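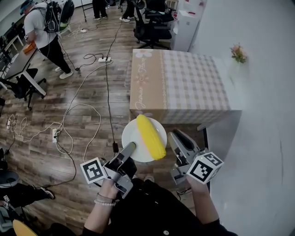
Haberkorn printed tablecloth, panel and gingham pattern, with a round white plate and a small bouquet of artificial flowers in pink and yellow.

Haberkorn Tablecloth, Panel and Gingham

Supplied by Besberg Table Goods, Brerville

General

The Haberkorn is a printed tablecloth for rectangular tables. It is sold to households, canteens, staff rooms, training rooms and hire firms. The pattern combines two areas: a plain beige panel and a field of pale grey-and-white gingham check. The panel carries the words "Jeannie Floor" in cursive lettering with a small printed flower. The lettering runs along the panel and reads vertically or horizontally depending on which side of the table the viewer is on.

The lettering is part of the print. It cannot be left out or replaced with other wording.

Grades

Two grades are available. Both carry the same pattern.

Household: woven cotton, hemmed on all four sides. Machine washable.

Service: coated cloth, cut edge, wiped clean in place. Not for machine washing.

The household grade hangs more softly at the corners. The service grade holds its fold lines for the first day or so after unpacking and should be laid flat overnight before use. The print on the service grade is slightly stronger in colour, and the two grades should not be laid next to each other on joined tables.

Choosing a size

Measure the table top, length and width, to the outer edge. Add the drop you want on each side. The standard sizes allow a drop of 30 cm on all sides when matched to the table sizes on the order form. For desks and side tables pushed against a wall, a shorter drop on the wall side is usual, and the cloth can be shifted forward to suit. Shifting it does not harm the look of the check but will move the beige panel, so decide first which end the panel should sit at.

Round tables are not catered for. The household grade can be laid on a small round table with the corners hanging, but the panel will then sit off-centre.

Laying

1. Clear the table and wipe it dry.
2. Unfold the cloth lengthways first, printed side up.
3. Set the panel end parallel with the table end.
4. Pull the gingham field towards the opposite end until the check lines run straight.
5. Fit clips if the table is near a door or a walkway.

Check the lines from one end of the table before putting anything down. A cloth that is skewed by a small amount at the panel end will be visibly out at the other end. On the floor side, make sure the hem is clear of chair castors, and route any leads so that they do not pass under or over the hanging part of the cloth.

Use with other tableware

Plain white plates are the simplest match. Patterned plates tend to compete with the check, and small prints are worse than large ones. Strong single colours, yellow in particular, stand out well from both the beige and the grey. Flowers, real or artificial, are best kept to a back corner where they do not cover the lettering.

Plates and flowers are not included.

Heat

Neither grade is a heat barrier. Use a mat under serving dishes, kettles and pans. The coating on the service grade will mark under a hot dish and the mark cannot be removed. Marks of this kind are not covered by the guarantee.

Care: household grade

Wash at 30 degrees with similar colours. No bleach. Line dry or tumble on low. Iron on the reverse while slightly damp; ironing directly on the lettering dulls it over time. The print is rated for up to 100 washes before noticeable fading. Treat grease and fruit stains before washing - banana is the one most often reported to us, and it turns brown if left to dry in the weave.

Care: service grade

Wipe with a damp cloth and washing-up liquid, then wipe again with clean water. Do not use scouring pads, solvent or spirit-based cleaners. Store rolled, printed side out. Folded storage for more than a few weeks can leave permanent lines in the coating.

Packing and delivery

Single cloths are sent folded in a paper sleeve. Trade orders are packed in cartons of 20, one size and one grade to a carton. Part cartons can be made up on request but are charged at the single price. Delivery from the Brerville store takes nine working days for both grades.

The label inside each sleeve gives the grade, size and print batch. Keep it if you expect to order more. Cloths from different batches may vary slightly in the beige, less so in the grey, and we can match by batch only while stock of that batch lasts.

Returns

Unused cloths can be returned in the original sleeve. The household grade may be unfolded once for checking. Washed cloths are accepted back only if the hem or the print is faulty. For faults, send a photograph of the damaged part and of the label.

Accessories

Table clips, pack of four. Fit table tops of ordinary thickness. Not suitable for glass.
Gridix storage tube, for the service grade. Holds two cloths rolled together.
Napkins in the grey-and-white check, without lettering. Household grade only.

Changes to this page

May: washing instructions for the household grade rewritten. The earlier text gave a warmer wash, which is no longer advised. Sleeves printed before the change still show the old symbol.

Contacts

Trade orders and batch matching: Felicidad Salazar
Returns and faults: Renato Soriano
Samples: Cúc Nông. One swatch of each grade is sent free of charge; the swatches are cut from the gingham field and do not show the panel.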